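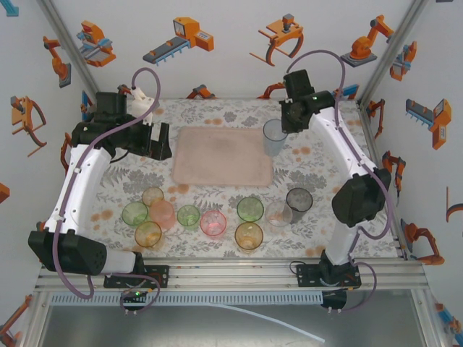 The tray and the coloured glasses, on the leaf-patterned cloth.

The Drurach Glasses
October
By the author of the Stindmont stories

My aunt left me her glasses and the tray they went on. She left my cousin the house at Stindmont, and we both thought that was fair.

The glasses came in a Caltis biscuit box, each one wrapped in a page of newspaper. I put the flowered cloth on the table and unwrapped them one at a time. There was a green one, then a small amber one, then a pink so bright that I held it up to the window before I put it down. The smoky grey one had been my uncle's. He drank water from it, and after he died she went on setting it out at his place.

She bought them at the Sýkora shop in Drurach the year she was married. The bill was at the bottom of the box, folded in four. She had paid 112 for the lot, with 70 crossed out above it. I never learned whether she had been overcharged or had gone back for more.

The tray was pink, or something between pink and beige, with a dark smudge towards the top. I remembered it under a jug of squash, carried down the garden steps by a woman who would not be helped. I stood the tall blue-grey glass by its corner, where she would have had it, and left the others in front.

My cousin rang at four.

'Did they get there in one piece?'

'All of them,' I said.

'I always wanted the green.'

'Which green?'

She had to think. She had forgotten there was more than one – so had I, until that afternoon. I said she could choose when she came.

Then I ran the hot tap and looked for a clean tea towel.

Contact | © All stories copyright the author | Back to top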